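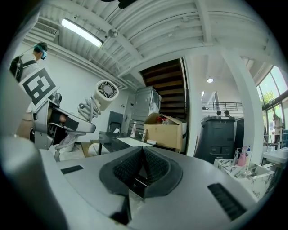 Blue cap, face shield, black backpack strap over the shoulder

Re: [graltell-walkers] Pack weight and sore shoulders, again
From: Carolina Meireles

Bohdana Hrynyshyn wrote:

> Hi everybody, I did the Lendau loop over the long break and my shoulders
> are still telling me about it. I carried the old Tremus pack with the
> thin straps and by the second water stop I had my thumbs hooked under
> them the whole time. The hip belt was as tight as I could stand.
> Is it the pack, or is it me? I don't want to spend money on a new one
> before December if a few adjustments would fix it. Also, does anybody
> wear a hat with a big brim with a tall pack? Mine keeps getting
> knocked down over my eyes.
>
> Bohdana

Hi Bohdana, and hi to the new people (there are a lot of you, Idalina tells me we're at 276 on the list now, wow).

I had that same Tremus for years and I loved it and it hurt me every single time! My guess is your hip belt is too low. I wore mine like a pair of jeans for the longest time, and then Ermelinda stopped me in the parking lot at Lendau, made me loosen everything, and pulled the belt up until the padding sat over the top of my hip bones. Then she snugged the shoulder straps, then the little ones up top. It felt silly, like my grandfather's pants, but the walk up to the 1,576 foot marker was a completely different day for me.

So try it in that order. Everything loose, belt first, then shoulders, then the top ones, and go easy on those. If you crank them the pack leans on your neck and you're back where you started. Put some real weight in while you do it, too. I fill mine with water bottles and walk up and down the stairs at home.

What were you carrying, by the way? My first year I took two paperbacks and a full-size shampoo. I also put the heavy stuff at the bottom because it seemed sensible, and it dragged me backward all day. Food bag in the middle, close to your back, is what works for me. Sleeping bag under it, rain jacket on top.

On the hat, yes, same problem. A wide brim and a tall pack just don't get along, every time you look up the back of the brim hits the lid. I switched to a plain cap with a bandana tucked under it for my neck. Madalena swears by her floppy one and just packs shorter, so there's another way to go.

If you do end up shopping, the Qureshi place will let you walk around the store with sandbags in the pack, and they had last year's colors on the sale rack for 70 dollars when I was in. Try at least 3 on. My favorite on the hanger was the worst one on my back.

Oh, and you're welcome to borrow my spare for the next outing. It's a small, so we might be fighting the belt a bit, but I'm happy to drop it off. Is the meetup still at 8 by the lower gate? I saw two different times go by and I've lost the message with the right one.

Carolina

(Ermelinda, I still have your blue thermos, it's in my car.)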